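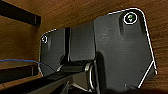 The Hinge Whisperer Gets a Coworker

Last updated: 13/12/2020

Hannelore Kettler has an opinion about every screw that has ever passed through the Altport workshop of Jistaten, the cabinet refurbisher, and most of those opinions are low. "A screw is a promise," she says, pulling out a chair for me and keeping the better one for herself. "Somebody made it in a hurry and then went to lunch."

For years her job was hinges. Doors came in, she looked at the fittings, and she decided what stayed and what came off. Since March the first look has belonged to a robot arm with a small camera near its gripper, which noses up to each hinge and draws a thin white line around what it has found, with a white ring on each screw head. The staff call the system Kpodo, that being its name, and every attempt at a nickname has failed.

"It gets closer than I'd like to," says Kettler. "My knees gave up that angle a long time ago. It goes in from underneath and doesn't make a sound. I used to make several."

Her own work has moved to a desk, where she goes through the outlines and says yes or no. She says no more often than the sales brochure led anyone to expect. On black hardware, she tells me, a scuff or a bit of shine can send the line wandering off, and an empty hole can pass for a screw if the light is poor. She got through 229 hinges in her first week of checking and wrote her complaints in pencil. Jinlong Lu, who runs the floor, still has the list.

"I had it laminated," he says. "It's the most useful document we own."

Lu was the one who argued for the arm, and he is careful about what he claims for it. Four people worked the hinge benches before and four people work there now, though only one of them would describe the job the same way. Sandamali Ekanayake went from unscrewing things to retraining the software, after a course she describes as "49 slides and a sandwich." She likes the new work. She misses the radio, which got moved to the other end of the building because the arm's enclosure took its shelf.

"They asked us about the software, the shifts, the lighting," she says. "Then one morning, no radio. You'd think that would have been on the form."

Has anyone been told their job is safe? Lu says yes, in writing. Kettler says she has read it. "Very nice paper," she says.

She does allow that her wrists feel better. She also admits to talking to the arm, mainly to correct it, and once to thank it, when she thought Ekanayake had gone home. Ekanayake hadn't.

I ask whether she would go back to the old way. She considers this for some time, looking over at the next door waiting its turn.

"For the good hinges, yes," she says. "It can keep the rest."

We use cookies to improve your experience on this site. By continuing to browse, you accept our cookie policy. Accept | Manage preferences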